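胶带的存放与残胶清除：操作步骤

适用范围：家庭及小型工作间常用的布基胶带、封箱胶带、美纹纸和彩色标识胶带。双面泡棉胶与电工胶带的胶层配方差别较大，存放部分可参照，除胶部分不适用。

一、存放前的整理

1. 检查卷的两个端面。端面发黏、已粘附灰尘或木屑的，用干布蘸少量酒精擦拭，晾干后再收。
2. 找到起始端，向内折约2毫米。折得太宽，下次取用时会浪费一段；不折，则透明胶带的端头很难再找到。
3. 在纸芯内壁写上启用月份。橡胶型压敏胶老化较快，启用日期比购买日期更有参考价值。

二、放置方式

宽卷平放，端面朝下，避免立放受压后变成椭圆。窄卷可以叠放，层间垫一张离型纸；从Clarkgate买的整盒胶带通常附带几张，没有的话用烘焙纸裁成圆片代替。

存放位置避开灶具、暖气和阳光直射的窗台。温度过高时胶层变软，会从端面渗出；温度过低时基材变脆，拉开时容易纵向撕裂。抽屉优于敞开的搁架，主要是防尘。

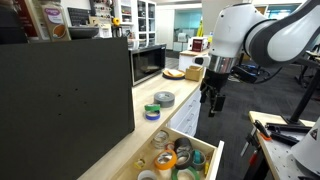
图1　台面上的胶带卷与下方的胶带抽屉

三、按胶系分类

胶带按胶系分类，比按颜色或宽度分类更实用。常见的三类：橡胶型，初粘力高，残胶多；丙烯酸型，耐老化，残胶较硬；硅胶型，耐高温，价格高，家用很少。包装丢失后不易分辨，可剪一小段贴在玻璃上，放置一周后揭下，观察残留。Khairul Govindasamy在Flundale的工作间里把试贴结果记在卡片上，七月室温较高时再测一次，两次结果常有出入。

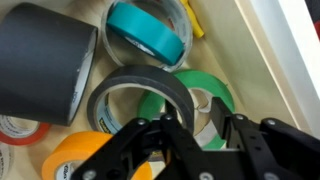

纸芯内壁的印字是另一条线索。部分厂家把型号或批号印在这里，外包装丢掉以后仍可查询。透明封箱胶带和蓝绿色胶带混放在一起时，纸芯上的字往往比胶面更好认，图中蓝绿色那卷的白色纸芯上就有深色印字。印字模糊的，用斜向光照射再读。型号抄录后贴在抽屉内侧，不要贴在卷面上。

四、清除残胶

1. 先用塑料刮片去掉成块的胶，刮片与表面成小角度，不要用金属刀片。
2. 用吹风机低档加热残胶部位，来回移动，胶变软后趁热揭除。木制台面每处加热不超过半分钟。
3. 剩余薄层用柑橘类除胶剂或食用油浸润，静置后擦去，再用中性洗涤剂清洗。Manuteo除胶膏较稠，适合垂直面。
4. 涂漆和上油的木面先在不显眼处试擦。丙酮会溶解多数漆膜和部分塑料，不宜使用。
5. 清除后仍发白的部位多为涂层受损，不是残胶，继续擦拭无效。

台面兼作备餐用途时，除胶前先移走食物和餐具，溶剂挥发完毕、表面清洗两遍后再放回。

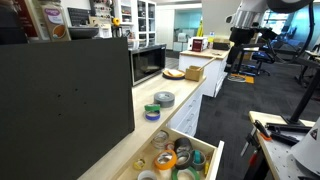

图3　台面上的微波炉、盘子与胶带卷

五、打磨处理（仅限未涂漆实木）

渗入木纹的残胶无法擦净时，用200目砂纸顺纹轻磨，再换300目收光，吹净粉尘后补油。木蜡油薄涂两层，间隔按产品说明。Lau的补油套装附有砂纸，一盒的用量足够处理一张普通台面。

更新于2024年4月1日。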